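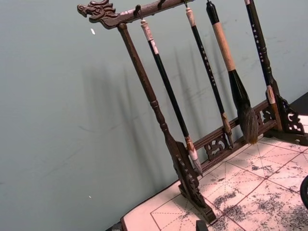
Como cuidar dos pincéis de caligrafia chinesa (e arrumar o cantinho de treino)

Quando comecei a treinar caligrafia, guardava os pincéis deitados numa gaveta, ainda úmidos, com aquela tampinha de plástico que vem de fábrica. Resultado: perdi cinco em menos de um semestre. Cerdas abertas, cheiro de mofo, um deles soltou o tufo inteiro no meio de um traço! Então resolvi escrever o passo a passo que uso hoje, para ninguém repetir a minha burrada.

Pincel novo

O pincel novo vem duro por causa da goma. Jogue fora a tampinha transparente e mergulhe as cerdas em água morna (nunca fervendo, a cola da base não aguenta). Deixe uns minutinhos e vá apertando de leve com os dedos até amolecer tudo. Enxágue e pronto, já dá para molhar na tinta.

Lavando depois do treino

Lave logo que terminar. Eu sei, a gente quer tomar um café primeiro, mas a tinta seca lá em cima, perto do cabo, e depois não sai mais.

Abra a torneira bem fraquinha, com a ponta do pincel virada para baixo, e massageie da base para a ponta. Nada de detergente! A água vai sair cinza por um bom tempo, e tudo bem. Nos pincéis claros as cerdas ficam manchadas para sempre, isso é normal e não atrapalha em nada.

Depois aperte com papel toalha, sem torcer, e refaça a ponta com os dedos.

Pendurando

Pendure sempre pela alcinha do cabo, com as cerdas para baixo, para a água escorrer para longe da cola. Se o seu pincel veio sem alça, um pedaço de linha encerada resolve. Ao escolher o suporte, meça antes o seu pincel mais comprido – a ponta tem que ficar livre, sem encostar na mesa. Eu comprei um baixinho da Narero e tive que devolver (paguei o frete, claro).

Gosto de deixar o grosso separado dos finos, com um espaço entre eles para o ar passar. Sol direto não, que resseca a madeira e as cerdas.

Montando a mesa

O feltro vai esticado, com o suporte lá no fundo, fora do caminho do braço. Prefiro o feltro que já vem com a grade 米 impressa: as diagonais ajudam demais a achar o centro do caractere. 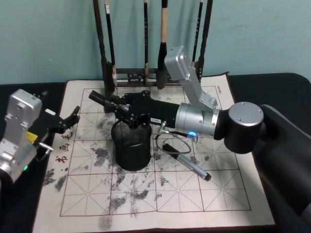

Suporte no fundo da mesa e feltro com a grade 米, já com suas manchas de tinta.

Mancha no feltro é da vida. Se incomodar muito, deixe de molho em água fria, aperte sem esfregar e seque na horizontal, à sombra. O meu primeiro eu pus na máquina e ele encolheu, nunca mais ficou plano. Hoje só limpo quando a tinta começa a passar para o papel, e nos outros dias ponho uma folha de jornal por baixo – funciona muito bem.

Uma última coisa: se ficar semanas sem treinar, espere os pincéis secarem por completo antes de guardar e enrole tudo numa esteirinha de bambu. Em agosto, quando viajo, é assim que os meus ficam.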